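Clevcombe Robotics Forum > Student Projects > Pick and place task, marker and cup

torquewrench
Posted June 9, 2024

We are a student team working on a tabletop sorting task for the Meltby challenge. The arm has to put a marker in a mesh pen cup and deal with some toy food on the same table. Pictures of the setup first, questions after.
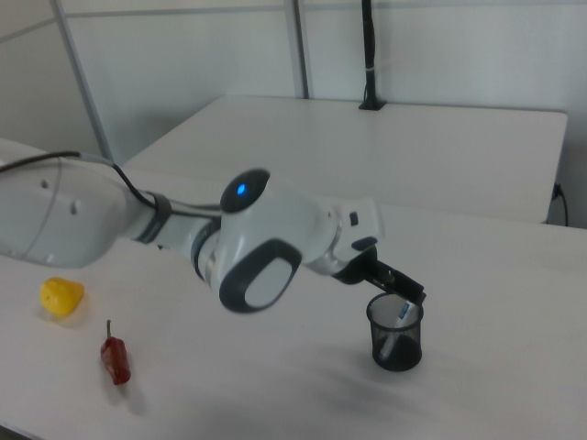
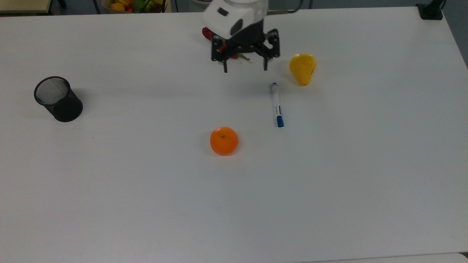

We have 300 demos recorded, all by hand guiding. The policy trained on them does the food fine. The marker is the problem. Last full test was 21 tries and it got the marker into the cup on 6. Most of the misses are the same: it goes over the cup, lets go a little early, and the marker hits the rim and rolls.

Questions:
1. Would you record more demos or clean up the ones we have?
2. Is the cup a bad choice? The rules only say "open container."
3. Does anyone lower the gripper speed for the last part of the move?

gridlock_88
I'd look at the demos before recording anything. If different people did the guiding, they probably let go at different heights, and the policy ends up somewhere in between. We had that last season. We threw out every demo where the release was above the rim and retrained on what was left.

torquewrench
4 of us did the guiding. We never agreed on a release height. I can check that from the logs since gripper open is recorded with the pose.

pennyweight
Change the cup. Mesh is hard for depth cameras, you get holes in it and sometimes you get the table behind it. A solid container of the same size would take you an afternoon to test. I don't know why people make this harder than the rules do.

gridlock_88
They haven't said they use depth. If it's color only, the mesh matters a lot less.

torquewrench
Color only, no depth.

pennyweight
Then the mesh matters less but I would still swap it. A dark cup on a white table is easy to find from outside. Looking down into it is another story, the inside and the wall are all the same dark gray.

sandoval_lab2
Disagree with swapping. If the container on the day is whatever the judges bring, you want practice on an awkward one. We trained on one plain cup for the Sandoval regional and lost the whole container round when they put out something else. Train on more than one. Keep the mesh.

pennyweight
Fine, but get one container working first. 6 out of 21 is not the time to add variety.

sandoval_lab2
We added ours at about the same stage and it didn't hurt.

mrs_k_physics
I coach a high school team, so take this as it comes. Ask how the marker is being held when it leaves the table. Ours would pick it up near one end and it would swing in the fingers on the way over. By the time it got to the cup the angle was wrong and no release height would have saved it. We started only keeping demos where the marker was gripped near the middle, then changed that to a bit above the middle so the low end would go in first.

torquewrench
That could be part of it. Going through the misses now, and in a lot of them the marker is closer to flat than upright when it reaches the cup. We start it lying down at random angles, so the wrist has to turn a different amount each time.

gridlock_88
How many of the 300 include the marker at all?

torquewrench
Fewer than I thought. Most are food. We recorded the food first and ran short on lab time.

gridlock_88
There's your answer to question 1 then. Both. Clean up, then record marker only.

pennyweight
Agree with that part.

jisodano_fan
On question 3, yes, we slow down near the container. We use the Jisodano scripts for it, there is a setting for max speed below a given height. It costs you time on the clock so check how the scoring works before you turn it on for everything.

torquewrench
Time only breaks ties, so we can afford it. Plan for this week: pull release heights from the logs, drop the high ones, record marker demos with one person guiding, keep the mesh cup for now. I'll run the same 21 starts again after retraining and post the number.

mrs_k_physics
Write down which starts they are. We didn't and couldn't compare anything in June.

torquewrench
They're taped out on a paper template that we lay down and take off before each run. Will scan it.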